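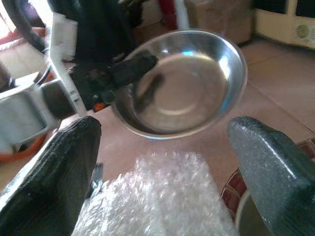

Shallow steel bowl with rolled rim

Trekis Home Baking Board > Bread and Rolls > Dough does not rise in winter kitchen

mirabel_k
Topic starter

Good evening to all. I moved to Turkeneo in December and I have a problem with my bread. In my old apartment I made the same white loaf every week and it was always good. Now the dough stays almost the same size after the first rise, and the finished bread is heavy near the bottom.

The recipe did not change. I use Grerkine white flour, dry yeast from a small packet, salt, a little oil and water from the tap. I knead by hand and then I leave the dough in a steel bowl with a towel on it. The thermometer on the wall says 19 degrees Celsius in the evening. Is it too cold, or is my yeast old? The packet does not show any date that I can read.

I would be grateful for advice which does not require buying a machine.

crumbcounter

19 is not too cold. It is only slow. If your old kitchen was warmer, then your dough needs more time now, maybe double. Do not look at the clock, look at the dough. When it is puffy and a finger mark comes back slowly, it is ready.

Also please change the bowl. Steel takes the heat out of the dough. Use thick ceramic, or plastic if you have nothing else.

pann_og_deig

I must disagree about the bowl. Thin steel does feel cold to the hand, but there is not much metal in it, so it becomes the same temperature as the dough very quickly. A heavy ceramic bowl from a cold cupboard takes more heat from the dough than steel does. I have used a steel bowl from Trummer for years and I only rinse it with warm water before the dough goes in.

What I would look at is the water. In winter the cold tap is much colder than in summer. If you mix with this water, the dough begins cold and stays cold for hours.

crumbcounter

The ceramic one you can also rinse with warm water, and after that it keeps the warmth much longer. This is my point. Steel loses it again before you finish to clean the table.

pann_og_deig

Then you must warm it properly, and most people do it for five seconds. But all right, a ceramic bowl which is really warm is good, I accept that.

mirabel_k
Topic starter

Thank you both. I did use water directly from the cold tap, I never thought about it. Before, I had one of those kitchens where even the cold water was a little warm.

Another question. Where do you put the bowl? I have no shelf above the heater and the counter is full, so I put it low down, near the floor. The kitchen has tiles and I feel the cold through my socks. 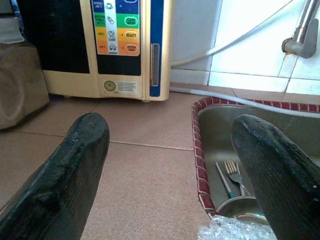
lievito_lento

Low is the worst place. The cold air goes down and stays there, and a tiled floor makes it worse. Put the bowl in the oven with the oven off and only the lamp on. If your lamp is an old type it gives enough warmth. With a new LED lamp it does almost nothing, so in this case put a pot of hot water on the shelf under the bowl and close the door.

Please write a note and stick it on the oven door. My sister-in-law preheated the oven with my dough inside, and the towel also.

About the yeast, it is easy to check. Take 100 grams of lukewarm water, a spoon of sugar and a spoon of yeast. If there is no foam after 15 minutes, throw the packet away.

crumbcounter

I would wait 30 minutes before throwing it away, if the room is cold. Otherwise I agree.

heavyrye

May I say something against all this warming? A slow rise gives better taste. I make the dough after dinner with half of the yeast and leave it on the counter until morning. In a warm oven it is fast, but the bread tastes of nothing.

lievito_lento

She asks for a loaf that rises. The taste she can discuss with us next month.

heavyrye

The one does not exclude the other. With 19 degrees she has a perfect room for the overnight method, many people here would be happy to have it.

mirabel_k
Topic starter

I made the yeast test and there was foam, so the packet is fine. Yesterday I mixed with lukewarm water and used the oven with a pot of hot water. The dough came up to the edge of the bowl and the bread is light, only the crust is a bit pale. I will try the overnight way too when I have a free morning. How much salt do you take then, heavyrye, the same as usual?

heavyrye

The same. And cover it with a plate, a towel lets the top become dry.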